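Chapter 4
Where Packaging Goes When We're Done With It

When I was fifteen I had a summer job in Grivport, sorting what people threw into their recycling bins, and it ruined me for grocery shopping. I still can't pick up a jar of pickles without turning it over to see what it's made of (my family has learned to keep walking).

So this is a chapter about materials, but I want to start with habits. Think about the last thing you drank that came in a container. Did you put the cap back on? Did you rinse it? Most of my students say "sort of," and that's a fine place to begin! 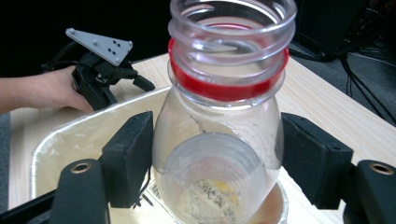
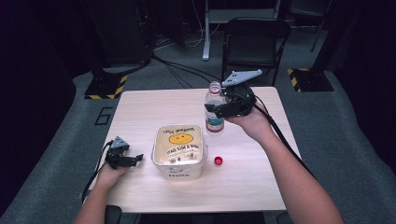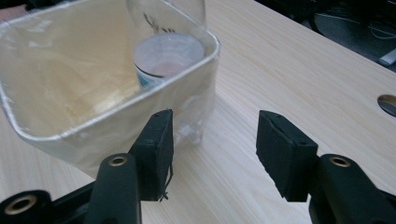 My supervisor in Grivport was a patient man named Eduardo Rebelo, and he taught me to sort by feel and by sound. Glass is heavy and it rings. Plastic is a whole crowd of materials that happen to share a name – some melt together nicely, others spoil the batch. We'll spend 2 sections on that crowd, then move on to metals and paper.

Later in the chapter you'll meet the town of Balilville, where 300 households kept a trash diary for 30 days in October. I love those diaries. People wrote down yogurt cups, birthday wrapping, one very sad umbrella. Before you read them, start a diary of your own and keep it going until we reach Section 4.3.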